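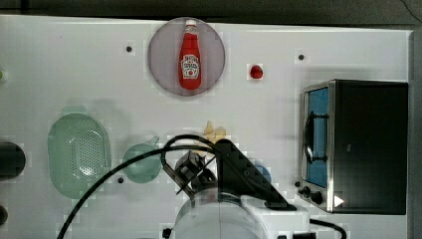 Does a larger set of teleoperated demonstrations make a policy more reliable on kitchen tasks? Only up to a point, and in our runs that point came early. What mattered more was who held the controller and how often they changed their mind halfway through a reach.

4.2 Demonstration quality

Earlier work on the Drusura set treats every completed demonstration as equally good. We doubt this. Two operators at the Bromside lab each recorded 87 demonstrations by remote control, using toy kitchen items on a white tabletop (Figure 3). One of them had 31 hours of practice with the arm and the other had almost none. Both sets passed the usual success check, which looks only at where the object ends up and says nothing about the path it took.

Figure 3. Tabletop from above, with the gripper over a pale yellow toy food item. The ketchup bottle lies on the round plate; the toy toaster oven is at right.

The policy trained on the novice's data paused for long stretches before grasping. Hanrahan filtering removed roughly 30 percent of that data and did little for the pauses. Peadar Ní Bhriain has argued that hand guiding would avoid the problem, but the Troltent comparison usually cited for this used a different arm for each method, and we do not see how it can settle the question. Toy items are also light and forgiving. We would not carry these results over to a real kitchen without new trials.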